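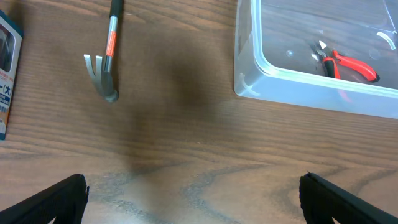

Figure 2. Hammer and bin on the tabletop, with the pliers already in the bin.

3.2 What goes in the bin

I'll admit I went into the Walitlow sessions thinking tidying a bench was dull stuff (it isn't!). We logged 37 tidy-ups for this part of the study, and pliers were the easy favourite – people put them away first and hardly ever moved them again.
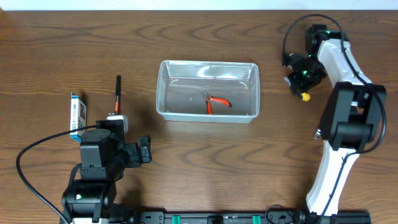 Hammers were another story. Folks would line one up beside the bin, change their minds, and leave it lying out, so I ended up coding "left out on purpose" as its own behaviour in the Plisteo sheets.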